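Nest box numbers, 8/15/14

The last of the tree swallows left the Szekeres boxes a while back, so I sat down with the cards and added everything up. We ran 31 boxes this year, same as last year, strung along the fence between the pond and the old hay road. I checked them every fourth day from the first egg on.

Jenő Csonka did the two weeks I was away and his handwriting is better than mine, so those cards are the easy ones to read. He also writes down the weather, and I should start doing that.

The boxes nearest the water filled first. The ones up by the road sat empty until late May and then went to bluebirds, except for box 9, where house wrens stuffed in twigs and never laid. Predation was low. We lost one full clutch to a snake, in a box where the baffle had slipped down the pole. I have fixed the baffle.

What I wanted to look at was timing. The pairs near the pond hatched ahead of the pairs by the road, and their chicks were heavier on day 12. That could be the midges coming off the water, or it could be that older birds get the good boxes and are better at feeding. My cards can't separate those two things. Kornél Szűcs, who bands at Zirnach, thinks it is mostly age. He has band returns to go on and I don't, so I lean his way for now.

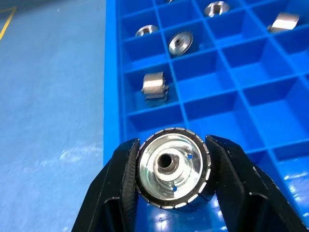 The other thing is the feather count. Swallows line the nest with feathers, and after fledging I pulled the old nests and counted. The total was 1,496. The most in any one nest was 100, nearly all white. I don't know where they find that many white ones, as the closest geese are at the far farm.

Boxes get scrubbed in October. Two roofs need replacing.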